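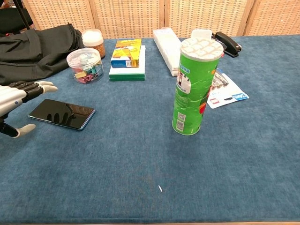 Blue carpeted tabletop with a woven room divider behind, part of the Vallwood workspace range from Indier.

2024-04-22

Indier adds carpet-topped table and woven divider to Vallwood range

Indier has added a carpet-topped table and a matching folding room divider to its Vallwood range of furniture for shared workrooms and home studies. Both go on sale today through the Indier website and at the Zarberg showroom.

The table has a blue plush surface with wooden trim along the edge. It is meant for people who sort, pack or repair small things and want a top that is quiet to work on. A phone, a tub of binder clips or a stack of boxes can be put down on it without a clatter. The pile shows lighter and darker patches when brushed by hand, and these even out with a soft brush.

The divider is made of light tan woven panels set between wooden strips. It folds flat for storage and can stand behind the table or across the middle of a room.

Hyun-seo Han, who leads product design at Indier, said: "We started on the table in February last year after customers told us their desks were too hard and too noisy for this sort of work. We tried 16 surfaces before settling on this one. Some looked good and were a pain to clean."

The carpet top can be vacuumed with an ordinary upholstery nozzle. Spills should be blotted straight away. Replacement tops will be sold separately.

Indier will deliver to 23 towns in the first stage, with the rest of the country to follow. Orders for shared workrooms are handled by Koo, the company's trade partner, which can supply up to 40 tables at a time.

Press samples and fabric swatches are available on request from the Indier press office.

Ends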